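4.2 Rehearsing the Bathroom in Simulation

The mobile base described in Section 3 was built on a bench that also holds a drill press, two bicycles in various states of regret, and the shared laser cutter's extraction hose. There is no room on the workshop floor for a bathroom, and the other members of Skemton made it clear that the existing one was not available for extended robotics research, least of all on a Sunday. We therefore did most of the early navigation and fetching work in simulation, on the computer that normally runs the label printer.

The task is modest. The robot, which we call Unow, must enter through a doorway, find a plunger, drive to it, and report a pose from which the arm could reasonably grasp the handle. It does not have to use the plunger. That was discussed and left as future work.

Each simulated room is assembled from a small library of walls, doors, floor textures, and bathroom fixtures. Room length, door angle, and the resting place of the plunger are drawn at random before each run. Nothing is done to make the rooms pleasant. Some are so long and narrow that a visitor would have time to reconsider on the way to the toilet, but these proved useful, since a distant target occupies very few pixels and the detector has to work for its living.

Detection uses a color threshold followed by a shape check. The threshold finds anything strongly red; the shape check throws out anything that does not have a thin, upright-ish part attached to a rounded lower part. We had planned something more fashionable. The label printer's computer had other opinions, and the simple method ran at a usable speed while still allowing people to print labels.

We generated 714 rooms in July, kept 183 of them for testing, and used the rest for tuning. Unow reached a valid grasp pose in 158 of the test rooms. Most of the failures came from the approach. The planner, a lightly modified version of the one we call Kandasamy after the shelf where its manual is kept, prefers to leave a generous margin beside walls. A plunger leaning on a wall is by definition inside that margin. The robot would drive up to the edge of its comfort zone, stop, and wait politely for the plunger to come to it.

Figure 2 gives a typical room from the set. The cup is easy for the threshold stage, as it is the only brightly colored thing on offer. The handle is another matter: thin, dark gray, and tilted against a pale wall, it tends to lose its upper part when the image is scaled down, and the shape check then sees a red lump with no particular purpose in life. 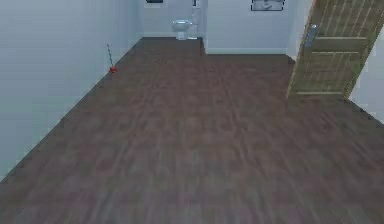 Figure 2. Simulated bathroom with the plunger against the left wall, the toilet at the far end, and the open door at right.

Two changes helped. First, we ran the shape check on a full-resolution crop around each red region, leaving the rest of the image small. Second, we let the planner shrink its wall margin once a target had been confirmed, at the cost of a slower final approach. The slower approach adds enough time that spectators wander off, which we count as a safety feature.

Open doors caused less trouble than expected. The base treats a door as a wall with an inconvenient angle and goes around it. It has no idea that doors move, and in simulation they do not, so the two parties get along well. We make no such claim for the Nokasville house, where the physical trials in Section 5 took place and where the bathroom door swings shut whenever somebody opens a window.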